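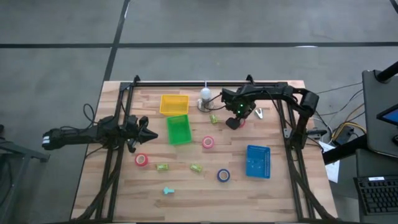 Why Does Wood Have Stripes?

Find something wooden near you and put your nose right up close to it. A table is good, or a door, or the handle of a big spoon. Do you see lines? Some run nearly straight from one end to the other, some wander about like a lazy river, and once in a while they swirl around a dark spot that looks a bit like an eye. Those lines are called the grain, and every one of them was made by a living tree, long before anybody thought of turning that tree into furniture.

To understand where the stripes come from, we have to go inside a tree trunk. Put on your smallest imaginary shoes and come along!

What is inside a trunk?

The outside of a tree is the bark, which you already know, especially if you have ever scraped a knee on it. Bark is the tree's coat. It keeps out hungry insects and helps protect the tree from cold winds and hot sun.

Just under the outer bark is a softer layer that carries sugary food from the leaves down to the rest of the tree. Then comes a layer so thin you would have a hard time seeing it. It is called the cambium (say KAM-bee-um), and it is the part that makes the trunk grow fatter. All through the growing season the cambium is busy making new wood on its inner side and a little new bark on its outer side.

Inside that is the sapwood. Sapwood is full of tiny tubes, far thinner than a hair, and water travels up them from the roots to the leaves. And in the very middle of many older trees is the heartwood, where the tubes have stopped carrying water. Heartwood is often darker than the wood around it, and it helps hold up all those heavy branches.

Spring wood and summer wood

Now we get to the stripes. In places with warm summers and cold winters, a tree doesn't grow at the same speed all year. In spring there is usually plenty of water in the ground and the new leaves are thirsty, so the tree grows quickly. In many trees, like pines, the wood it makes then is light in color and has wide, roomy tubes in it.

Later in the summer, growing slows down. The new wood is packed together more tightly, and it looks darker. By the time October comes and the leaves are turning, most trees in these places have finished for the year and are settling down for a good long rest.

So each year gives you one light band and one dark band, and together they make one ring. If you find a stump in the woods, you can count the dark rings from the middle to the edge and find out how old the tree was when it was cut. On the stump beside the path in Munbridge Woods you can count 34 of them, if you are patient and don't lose your place at the knobbly bit (I had to start over twice).

Rings can be wide or skinny. A wide ring often means a good year, with plenty of rain and sunshine. A skinny ring may mean a dry year, or an insect attack, or a big neighbor tree that was hogging all the light. In some warm rainy forests, where one month is very much like the next, trees may not make clear rings at all.

But rings are round, and stripes are long!

Quite right, and well spotted. It all depends on which way you cut.

Think of a carrot. Slice it straight across and you get circles. Slice it the long way and you get long lines running from the top to the tip. A tree trunk is much the same. The person at the sawmill cuts most boards the long way, so the round rings show up as lines.

If the board is cut straight through toward the middle of the trunk, the lines come out neat and nearly straight. If it is cut from nearer the side, the saw goes through the rings at a slant and leaves tall, pointy arches that look like flames or mountains. Two boards from the very same tree can look like strangers.

What about those dark eyes?

Those are knots. A knot is the place where a branch once grew out of the trunk. Year after year the trunk grew wider and wrapped itself around the bottom of the branch, and the other lines had to bend to get past.

Try it yourself: catch some grain

You will need a sheet of thin paper, a crayon with the wrapper peeled off, and a piece of rough, unpainted wood. Ask a grown-up which wood is all right to use, and check it for splinters first.

1. Lay the paper flat on the wood and hold it still with one hand.

2. Turn the crayon on its side and rub it gently back and forth.

3. Watch for the lines to show up. If nothing happens, press a little harder or try another patch.

4. Write the name of the wood on the back, if you know it.

Old fence boards make lovely rubbings. The soft light wood wears away faster than the hard dark wood, so the stripes stand up in little ridges you can feel with your fingertips, even with your eyes shut.

Words to remember

Grain: the pattern of lines in a piece of wood.

Cambium: the thin layer that makes new wood and new bark.

Heartwood: the older wood in the middle of a trunk.

Knot: the place in the wood where a branch used to be.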